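3.2 Data exchange between the basin offices
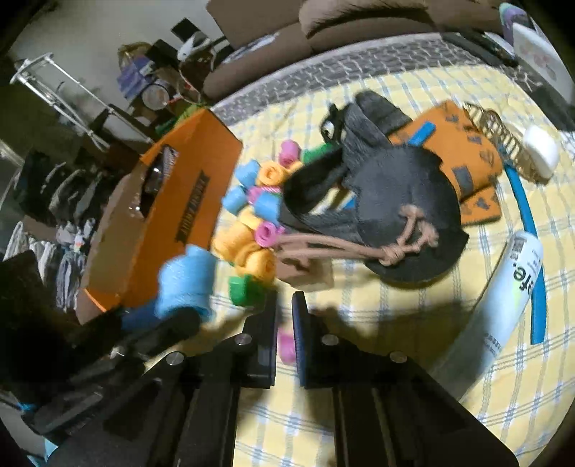
Figure 2. Assorted objects on a yellow plaid cloth, with a light-blue roller at left.

The second round of the survey was sent to the water offices of Griscombe and Miltska in November. Both offices keep their own records of groundwater level, but the records do not follow the same format. In Griscombe the level is measured from the top of the well, while in Miltska it is given as height above the sea. Before the two sets could be joined, we converted all values to the second form. The joined set contains 3,000 readings from 13 wells.

Two wells near Plaklow were left out of the trend analysis. Their elevation was never surveyed -- only estimated from a map -- and the error would be larger than the yearly change we want to observe. They remain in the shared database with a warning mark.

The offices also differ in how they treat missing months. Griscombe leaves the field blank; Miltska repeats the last known value. We removed the repeated values by hand, following the procedure of Rongrong Yuan for the Fragkou catalog. Section 3.3 gives the rules for access to the joined set.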